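Boltelari Grip Trials

1000 takes with two hand-held grippers, Graltance (flat fingers) and Vitale (padded ones), on one tabletop with one clear plastic box.

Finger wear

The fingers are black and dusty. Cleaning them is on the roadmap.
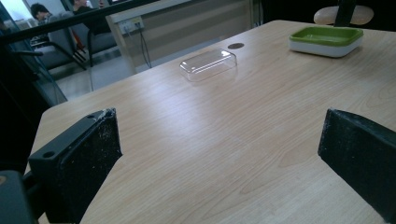

Splits

train: 463 takes
test: 432 takes
The rest failed sync and live in /attic.

Head view

Every take adds a head camera stream – handy when the wrist view is all glare.
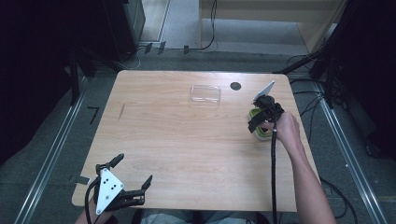
Timestamps come from the Tirnberg controller, which drifts by 5 ms and has never said sorry.

Known issues

Clear plastic. We chose it ourselves.

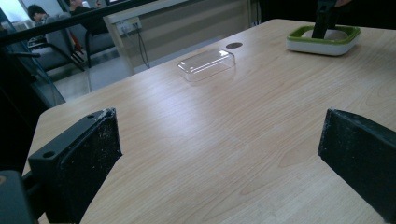 Wrist view, clear box ahead, glare at center.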